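How to Wash, Dry and Store Wooden Chopsticks
By Ruoxi Liang
Posted 20 June 2023

Wooden chopsticks last for years if they dry fast and stand with air around them. They go bad when they sit damp in a drawer.

What you need: dish soap, a soft sponge, two clean cotton cloths and an upright holder with openings in the front.

Step 1. Wash the chopsticks by hand in warm water, a few at a time. Keep them out of the dishwasher. Don't soak them for longer than 5 minutes.

Step 2. Spread a cloth on the counter next to the sink. Muslin works well, and old baby cloths are fine for this. Set the holder at the back, against the wall, where you won't knock it over.

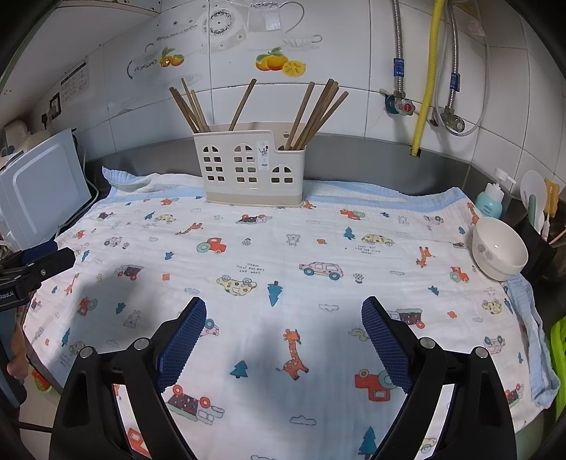 Step 3. Roll the chopsticks in the second cloth and press down. Lay them flat on the dry part of the counter cloth and leave them for 3 hours — longer in damp weather.

Step 4. Wash the holder while you wait. Water collects in the bottom, so turn it over and shake it out. I skipped this all winter and found mold in mine in April.

Step 5. Put the chopsticks back a few at a time, with the eating ends up. Spread them between the compartments. If they are packed tight, the ones in the middle stay damp.

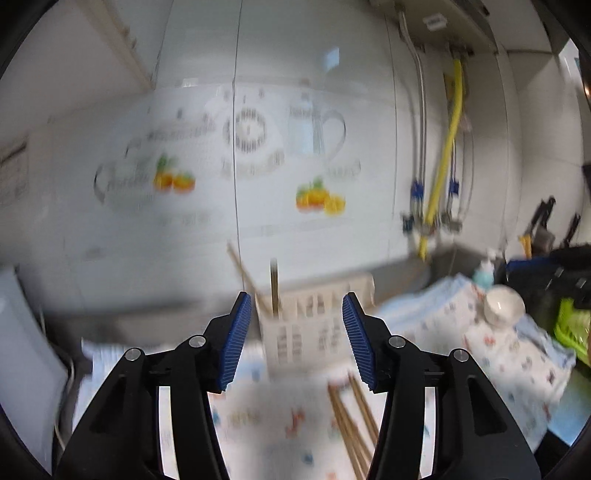 Tatsuya Sakamoto wrote in to say he stands his eating ends down, so that no one touches the tips when taking a pair out, and that he rubs the wood with a little food-grade mineral oil every 4 months. Either way up is fine if the holder drains. If you use oil, wipe off the extra and leave the chopsticks out overnight before you use them.

Throw out any that are cracked, fuzzy at the tip or still smell sour after washing.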